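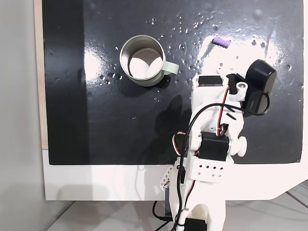 *A metal mug with a pale sage-green handle on a black tabletop.*

**Zosix drops paper cups at its Ernham building**

Paper cups are gone from the break rooms at the Zosix building in Ernham. The company took the last of them off the counters at the beginning of December and is now asking everyone who works there to drink from metal mugs, which are washed on site and go back on the shelf each evening.

Zosix bought 746 mugs for the change. They come from Russo, a kitchenware supplier on the Birkine side of town that already provides the building's trays and water jugs. The mugs have a brushed silver rim and a silver interior, with a sage-green handle. They have no names or department labels on them, and staff are asked not to add any.

The company said it went through 1,139 paper cups in a single working week in the fall, counted from the empty sleeves in the recycling room. Many had been used once for water and thrown away half full. The lined cups could not go in with the regular paper, so they were bagged separately and picked up with the general trash.

**How it works**

Mugs are kept on open shelves in the four break rooms, beside the coffee machines. Anyone can take one in the morning and use it through the day. Used mugs go upside down in the gray racks next to the sinks, and the kitchen crew collects the racks at 11 a.m. and again at 4:30 p.m. A mug left on a desk overnight is supposed to be carried to the rack by whoever used it.

There is no deposit and no sign-out sheet. Zosix tried a tag system in the ground-floor break room during the trial and gave it up after two weeks, when most of the tags were in a drawer and most of the mugs were not. The present arrangement relies on people bringing them back. The kitchen crew will check the shelves at the end of each month and report the number missing.

Visitors are given a mug at the front desk along with their badge. The conference rooms get theirs on a tray before each meeting, and the person who booked the room returns the tray afterward.

Staff who prefer their own cup may keep using it, but personal cups are no longer washed with the others. They should be rinsed by hand and taken back to the desk. The shelf over the ground-floor sink, where personal cups used to pile up, was cleared before the change. Cups that were not claimed are in a box by the mail room and will be given away after the holidays.

**The trial**

The ground-floor break room went first, with 200 mugs, and ran that way for six weeks. Russo had supplied two samples to choose from. The other was a taller mug with no handle, and people who tried it found it too hot to hold after filling it with coffee. The one with the handle was picked by a show of hands at a lunch meeting.

Some complaints came up during the trial. Metal mugs are louder than paper when they are set down, and a group that sits near the break room asked for something to soften the noise. Felt pads were placed on the shelves and in the bottom of the racks. Others said tea tasted different out of metal. The company has kept a small number of china cups in each break room for them.

The mugs cannot go in the microwave. A notice saying so is now taped to every microwave door in the building, at eye level, after two were put in during the first week. Neither the mugs nor the microwaves were damaged.

**Tabletops need more wiping**

The change also brought more attention to the tables. Several of the shared tables at Zosix have glossy black tops, and droplets and specks show on them under bright light. Paper cups had been used with cardboard sleeves that soaked up a small spill. A metal mug filled from a pitcher leaves drops, and they dry into spots.

The kitchen crew used to go over the black tops once a day. They are now wiped after the morning collection and again after the afternoon one. A spray bottle and a folded cloth have been left at each table so that people can clean up between rounds. The cloths are blue for tables and yellow for sinks, and staff are asked to keep them apart.

The crew recommends a damp cloth first and a dry one right after. Paper towels leave lint on the black surface, and the lemon spray that was used before left a film that showed every fingerprint. That spray has been moved to the supply closet and is meant for the floors by the back entrance only.

Small items should be picked up before wiping. Pen caps, erasers, foam pieces and other odds and ends that are left on the shared tables go into a clear tub on the windowsill in each break room. The tubs are emptied on the last working day of the month.

**Cost and next steps**

Zosix did not give the price of the mugs. It said the order would be paid for out of what had been set aside for paper cups, and that no department would be charged. A second dishwasher has been ordered for the upstairs break room, where racks have been waiting in line for the one machine after lunch. Until it arrives, the upstairs racks are taken down in the elevator and washed on the ground floor.

Lids are the most common request so far, mainly from people who carry coffee up the stairs. Russo makes a lid for the mug, and a small batch will be put out upstairs in the new year to see whether they come back from the racks with the mugs they belong to.

The company's warehouse on the Birkine road is not part of the change. Drivers there take drinks out to their trucks, and paper cups will stay in the warehouse break area for now. Leftover sleeves from the main building have been sent over for use there.

Anyone at the Ernham building who finds a mug with a loose handle or a dent in the rim should put it in the bin marked "Returns" under the ground-floor counter. Russo will replace damaged mugs during the first year.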